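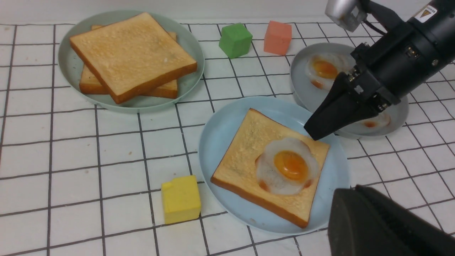
I have been on a play food kick since June and I'm not even a little bit sorry. It started with a bin at the Larside toy swap, 170 pieces of pretend groceries all tangled up together, grapes stuck to hot dogs, half a pizza, a cob of corn with a bite mark in it. I went in for a puzzle. I came home with breakfast!

I want to talk about the toast first, as I think toast is the thing toy makers get wrong most often. They make it too thin, or they print a smiley face on it, or it's one flat color all the way through like a bathroom tile. Mine has a proper crust! It's a darker orange-brown band that goes around the edge, and the face is a lighter golden color with little specks in it. You could put it next to the real thing on a brunch table and get at least one grown-up to reach for it. (Efe reached for it. Efe is forty.)

The plates came separately, from a woman named Soo-ah Tak who was packing up her table at the end of the swap and let me have the lot for 11 dollars. There's a sage green, a light blue and a grayish blue, all round, all with that slightly chalky softness that makes bright food look wonderful. I'd been using a set of primary-color plates before and everything on them looked like a birthday party, which has its place, but I wanted a diner at seven in the morning.
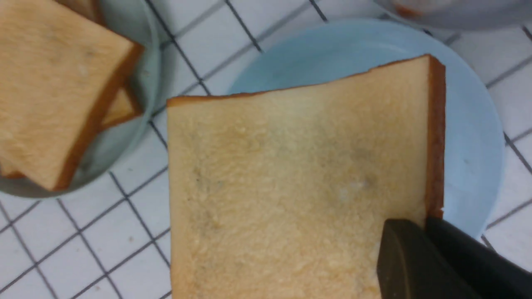

Sandwich bread on the light blue plate, with a couple more slices in the background.

My niece Morenike Bashir (she's five and prefers to be called by both names) is the main customer at our diner, which she named Curkavine for reasons she refuses to share. She is also the cook, the owner and the person who comes in to complain. We open around breakfast and we close when somebody wants actual breakfast.

She has opinions about plating. Toast goes on the plate at an angle, like a diamond. If it's straight she sends it back. If you order two slices they have to be stacked, and the top one gets turned a little so you can tell there's another one under it. I tried to argue for side by side and was told that's how they do it at Ehlers, our rival diner, where the food is bad and a dragon works the register. So we stack.

The tablecloth is my one big contribution. It's white with thin dark gray lines in a grid and I adore it! It turns every plate into a little place setting, and it's been very handy for our seating system, where each customer gets a certain number of squares depending on how well they've behaved. The lines also show you right away when the cloth has slid, so I go around tugging corners between services like a real maitre d'.

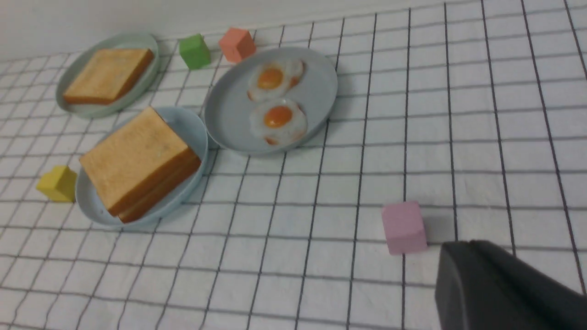 Now, the bread to plate ratio. I thought I'd want bigger plates, and I had a set of dinner-sized ones in my cart at one point, but these are better. A slice turned diagonally covers most of the plate and the corners get close to the rim, so an order looks generous. Toast on a huge plate looks like somebody is being punished.

And the eggs! Okay. The eggs are fried, sunny side up, with shiny orange yolks and wobbly edges on the whites. The wobbly edges are what sold me. Some fried eggs in the toy world are perfect circles inside perfect circles, and I've never once made an egg like that. There are even a few brown spots near the rim of the white, the way you get when the pan was hotter than you meant it to be. My neighbor Pascual Urrutia, who fries eggs for a living, held one up to the window for a good while and said he'd serve it.

House specials, in case you're opening a diner of your own:

The Regular. One slice, one egg on top, set low on the toast so the golden part shows above it.

The Double. 2 slices, stacked, no egg. Comes with a lecture if you ask for an egg.

The Farmer. All eggs. As many as the cook feels like giving you.

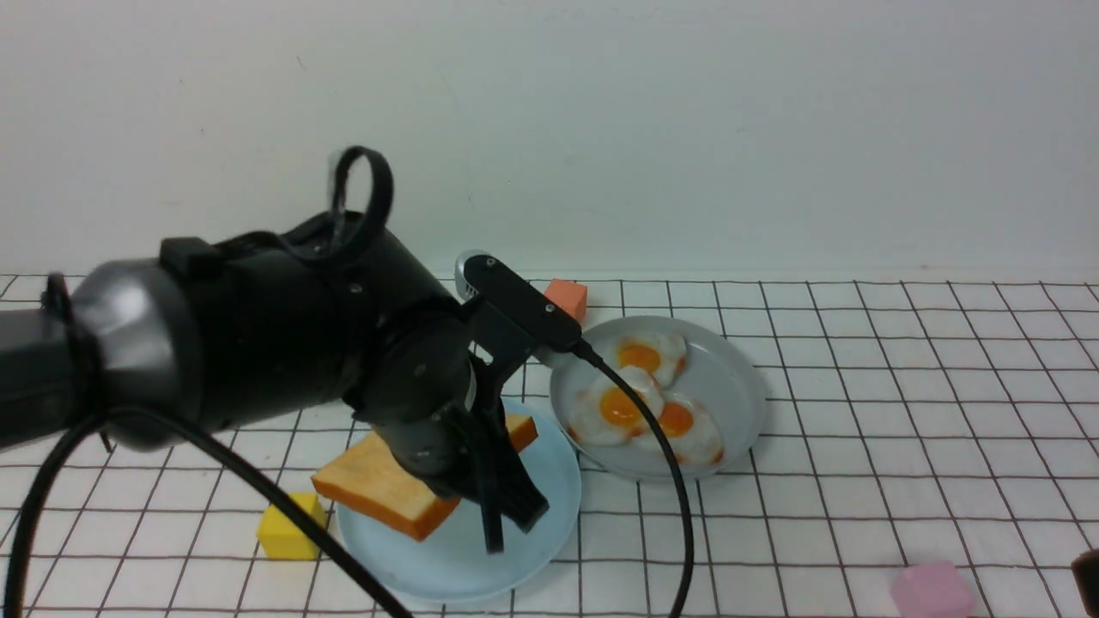 The eggs live on the grayish blue plate between orders, and the bread gets the other two. That took us a while to settle. We had everything mixed together for the first week and Morenike Bashir kept running out of clean plates in the middle of a rush, so now there's an egg station and a bread station and the whole operation moves a lot faster.

We've also got foam cubes in bright green and salmon pink. The green one has been avocado, soap and a very small cow. The pink one is salmon, obviously, and I'm proud to say that was my idea. I'd happily take more of those if anybody has a stray bag of them.

Next on my list is a butter dish, and after that something in the jam department. Oluwaseun Oyelaran left a comment on my last post about felt pancakes, with a link to a pattern that takes 4 circles per pancake and some blanket stitch, and I've already cut out the first batch in tan. The syrup is giving me trouble. I'm thinking shiny brown vinyl with a drip over one side, so if you've made something like that, please tell me what needle you used!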